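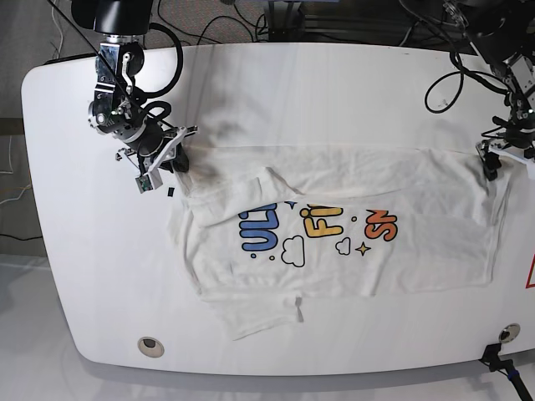

# Recording T-shirt folding demonstrations on a two-arm table

This guide is for new operators who will collect folding demonstrations at our Povero site. It explains one recording day from the start to the export. You do not need to know how the model is trained, but you should read the whole page once before you touch the leader arms.

The current target is 2,748 accepted episodes. An episode is one shirt, one start and one end.

## Before you start

- Check that both follower arms are in the rest pose and that the table is clear between them.
- Open the Kumix recorder and log in with your own operator name. Do not use the name of the person from the shift before.
- Look at the overhead view on the monitor. The whole shirt area must be visible, with some table around it.
- Open and close each gripper five times. The fingers must meet evenly.
- Check that no cable loop can catch on a gripper when the wrist turns. Move each wrist slowly to both ends of its range and watch the loop.

If you change anything on an arm, even one screw, write it in the log. Baoshan Han reads the log every morning and he will ask you if something is missing.

## Preparing the shirt

Take the next shirt from the Clivitz box. We use plain shirts and shirts with a printed front. Please do not choose the easy ones. A white shirt on a white tabletop is difficult for the vision part, and we want many of those.

The recorder shows a start type for each episode:

1. **Flat.** Collar away from you, hem toward you, sleeves open.
2. **Partly folded.** The upper part of the shirt lies over itself, so that some of the print is covered.
3. **Dropped.** Hold the shirt at table height, let it go and do not correct it.

For types one and two, small wrinkles are welcome. Do not smooth the shirt with your hands, because the robot must learn to work with wrinkles too.

## Recording an episode

1. Step back from the table and hold both leader arms.
2. Press the left pedal. Wait for the tone.
3. Bring both grippers to the upper edge of the shirt, one at each shoulder area. Pinch the cloth with the tips of the fingers only.
4. If the start type is partly folded, open the fold first. Lift a little, pull it away from the hem and put it down.
5. Fold the left side in, then the right side. Release and move up before you travel to the next grip point.
6. Fold the shirt once from the hem to the collar.
7. Return both arms to the rest pose and press the right pedal.

Move at a calm speed — the same speed in the morning and in the afternoon. A good episode takes less than 50 seconds. When you are slower than that, finish anyway and let the reviewer decide.

### If you miss a grip

Missed grips are useful to us. Open the gripper, go back a short distance and try again. Do not stop the recording. The model needs to see how a person recovers, and with only perfect episodes the robot has no idea what to do after its first mistake.

Stop the recording only in these cases:

- a gripper hits the table hard
- the cloth falls to the floor
- a cable is pulled tight
- a person reaches over the table

Press the red key and choose the reason from the list. The file is kept, but it goes to a separate folder.

## Labels

After every episode the recorder asks for three labels: start type, shirt number and result. For the result, use *good* when the edges are aligned within two fingers of each other. Use *usable* when the shirt is folded but the edges are not straight. Use *bad* for everything else.

Do not write the words of the print in the shirt field. One part of a word is often hidden under the fold, and in the first month we got four different spellings for the same shirt. The number is written on our list next to the box.

## Breaks and limits

Each operator records 13 episodes and then takes a break. After the break, change the shirt even if the old one was not finished on the list. The motors also need some rest; if the recorder shows a yellow temperature line, wait until it is gone.

## Export

At the end of the day, choose **Export > Luo format**. The program checks the joint data against the video and shows a list of episodes with missing frames. One or two missing frames are accepted. If there are more, mark the episode as *bad* and do not try to repair it.

When the folder has 600 accepted episodes, close it and open a new one. Copy the closed folder to the storage drive, wait for the checksum, and only after this delete the local copy.

In September we will add long sleeves. The steps will be the same up to step four, and the folding order will get its own page.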